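Trabajo final de la asignatura Patrimonio Oral y Comunidad
Las canciones de faena de Cluma: recogida, transcripción y algunas ideas para que se sigan cantando
Autora: Milagros Cruzado
Entregado el 17 Sep 2025

1. Por qué este tema

Mi abuela cantaba mientras desgranaba el maíz y yo, de niña, pensaba que aquellas canciones se las inventaba ella. Años después, en una boda, oí a un señor de otro pueblo tararear la misma melodía con la letra cambiada, y me quedé con la curiosidad metida en el cuerpo. Cuando la profesora nos pidió que eligiéramos un tema cercano no tuve que pensarlo mucho (bueno, pensé también en las recetas de Cuaresma, pero de eso ya había un trabajo del curso anterior, y muy bueno).

2. Cómo lo hice

Empecé en febrero, con frío y con bastante vergüenza, llamando a las puertas de la calle Policarpio. Grabé a 12 vecinos, casi siempre en la cocina y casi siempre con café de por medio. De esas tardes salieron 168 coplas, muchas de ellas variantes de una misma, que pasé al papel respetando la pronunciación todo lo que supe. Las melodías fueron lo más difícil: yo leo música regular, y hay giros al final de los versos que no caben bien en un pentagrama. En esos casos anoté la melodía simplificada y dejé al lado el minuto de la grabación.

3. Lo que encontré

Las coplas de siega son las más numerosas, y también las más tristes. Las de desgranar el maíz, en cambio, están llenas de bromas y de noviazgos, supongo que por hacerse en corro y de noche. Me sorprendió una que menciona un lugar llamado Delo, que no he sabido encontrar en ningún mapa; dos personas me la cantaron igual y ninguna de las dos sabía dónde quedaba. La dejo recogida tal cual en el anexo 2, por si alguien algún día tira del hilo.

También aprendí que la letra cambia según quién escuche. Delante de mí se saltaban estrofas, y hubo que volver varias tardes para que fueran apareciendo, entre risas.

4. La puesta en común

Antes de cerrar el trabajo quise devolver las canciones a quienes me las habían prestado, y nos juntamos una tarde a escuchar las grabaciones y a corregir las letras entre todos.

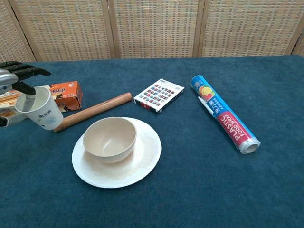

Eulalia me pidió que no pusiera la copla del molino como canción de siega, que su madre la cantaba lavando y que en el campo no se la oyó jamás, y que además el segundo verso dice «harina» y yo había escrito «ladina». Tenía razón en las dos cosas y así queda corregido. Me queda la duda de cuántos errores parecidos habrá en las que no dio tiempo a repasar.

5. Para seguir

Me gustaría que la escuela del pueblo pudiera usar las coplas más sencillas en clase de música, y he preparado una selección con acordes fáciles de guitarra. Faltan por visitar las casas de la parte alta, donde me dicen que se cantaba distinto.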